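Search this book
Go

Chapter 3
Feeding the Garrison at Evholm

Share 74

I'll admit I came to the siege of Evholm backwards. I'd been reading for months about the guns, the trenches and the general who lost his hat, and then I opened a quartermaster's ledger one wet October and found that I'd been skipping the best part! Soldiers eat, every day, and somebody has to write it down.

So this chapter is about bread. We'll get to salt beef and beer later on (the beer gets its own section, don't worry), but bread comes first, as it did for the men on the walls.

When the siege began, the town held 2000 soldiers and a good many more townspeople, and all of them depended on flour that came upriver from Iltport. Once the river was closed, the garrison had what was in the storehouses and nothing else. The ledger shows 313 sacks on the first morning. I remember reading that number twice - it seemed far too small to me, and it seemed too small to the quartermaster as well, who underlined it.

What did he do? He cut the ration, of course, but he also changed the loaf. Ground peas went in, then bran, then oats meant for the horses at Fort Lill. You'll see the recipes in the first source extract, and I'd like you to read them before you look at the casualty tables. They make those tables a lot easier to understand.
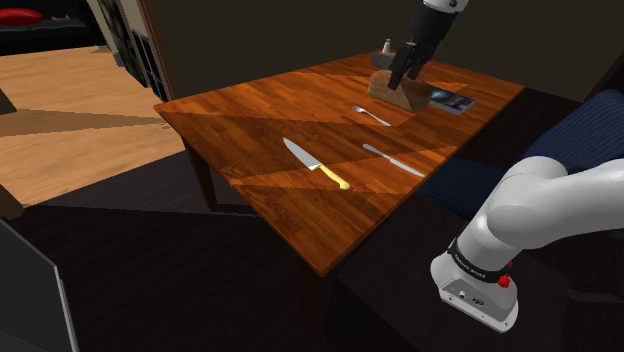

One soldier wrote home that the pea loaf sat in him like a brick and that he would have traded his boots for a slice of the old bread. Keep his letter in mind when we reach the mutiny at the Sakelier gate, which most older histories put down to unpaid wages. I used to think so too, and wages do matter, but look at the dates in the ledger and see which cut came first.

2 comments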